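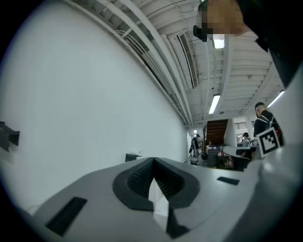

Surham 844 Corridor Luminaire

Surface-mounted linear tube fitting for corridors, workshop approaches and service passages with exposed ceilings. Supplied by Grerno as a single fitting or in sets of three.

Application

The 844 is intended for long indoor corridors with white or light-colored walls, where pipes and conduits already run along the top of one wall and there is no suspended ceiling to recess into. It fixes directly to ribbed or flat soffits. Where a ventilation grille occupies part of the ceiling, fittings are set clear of the slats on either side. Do not mount across a grille.

The fitting may be aligned with the corridor or set at an angle to it. Angled mounting is used where the corridor opens into a wider room and light has to reach a stair or a work area at the far end.

Construction

Body: folded steel, white powder coat
End caps: white polycarbonate, removable without tools
Lamp: one linear fluorescent tube, not included
Fixing: two slotted holes on the rear face, 500 mm centers
Cable entry: rear center or either end, 20 mm knockout
Maximum tube power: 36 W
Ballast: electronic, replaceable from below

The rear fixing slots allow 15 mm of lateral adjustment. On ribbed ceilings both screws should land on the same rib, or on a batten spanning two ribs. The Ikix batten kit (part 541) is sold separately and includes screws and spacers.

Installation notes

Isolate the circuit before opening the housing. Feed the supply cable through the knockout and fit the grommet before fixing the body – it cannot be seated afterward without taking the fitting down. The ground terminal is on the left of the ballast tray when viewed from below.

Conduit should approach from the wall side. Where there is an existing bundle along the wall, branch from the lowest conduit and keep the drop short. Do not clip supply cable to water or compressed air pipes.

Sensors and other ceiling-mounted devices should be kept clear of the fitting so the body does not block their field of view. Brackets on the wall below do not affect light output at normal mounting heights.

For corridors ending in an open workshop, Mohammed-Awal Kyei in technical sales can prepare a spacing plan from a floor drawing and a ceiling height. Mark stairs, windows and any grilles on the drawing. Window blinds should be noted as open or closed during working hours.

Maintenance

Wipe the body with a damp cloth. Solvent cleaners will dull the end caps. Replace the tube when the ends darken or starting becomes slow. Replacement ballasts are listed under Triantafyllou spares, along with end caps and grommets.

Ordering

844-S Single fitting
844-T Set of three fittings
541 Ikix batten kit, one per fitting

Tubes are ordered separately. The fitting is not rated for outdoor use or for wash-down areas. Orders and returns are handled by Bernice Nyarko at the trade counter. Fittings that have been drilled or repainted cannot be returned.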